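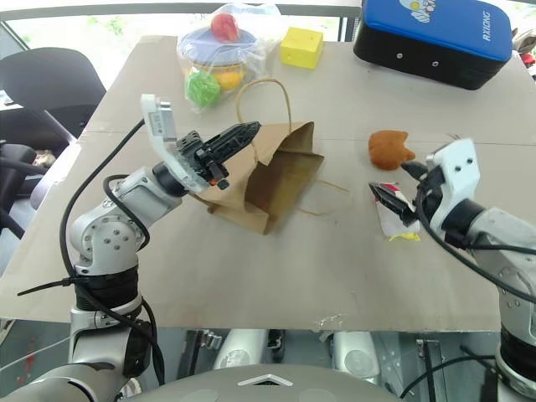 Left gripper at the paper bag.

February 1, 2023

Second run of the ramp lesson, this time with the ninth grade group. 36 students, two sections back to back. Changes since the January version: I dropped the worked example at the start and gave them the Fovport sheet cold, with the three ramps drawn to scale and no angles marked.

First section went slower than I wanted. Most pairs measured the rise and the run correctly, then divided run by rise and didn't question an answer bigger than 1 for the shallow ramp. Danish Qureshi stopped them after ten minutes and had them draw the steepest ramp they could on the board. That sorted out all but two pairs. I think the stop should go in the plan as a fixed step. We argued about it at lunch – he wants it to depend on the room, I want it written down so a substitute can do it.

Second section got the stop at minute six. They finished the sheet with time left for the extension.
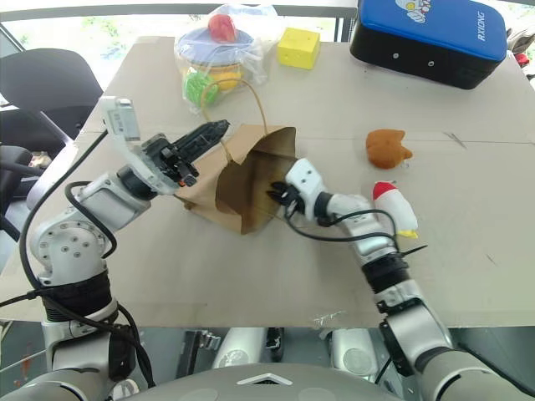
The extension still has the wrong number in it. The length of ramp C should read 589 cm and the sheet has it in millimeters, so anyone who checks against the scale drawing gets nonsense. Two students caught it. Fixed in the master copy, not in the printed pile.

Exit question: find the angle when rise and run are equal. Too easy for section two, a fair check for section one. A few wrote 60 degrees, all from pairs who had drawn an equilateral triangle first. Want to see if that shows up again with the Mtshali worksheet, where the triangle isn't drawn for them.

To do:
Reprint page 2.
Ask Rawan Zoubi for her slope cards from the Pindar unit.
Move the calculator check to before the sheet – half of section one was in radians.
Mark the exit slips, section one first.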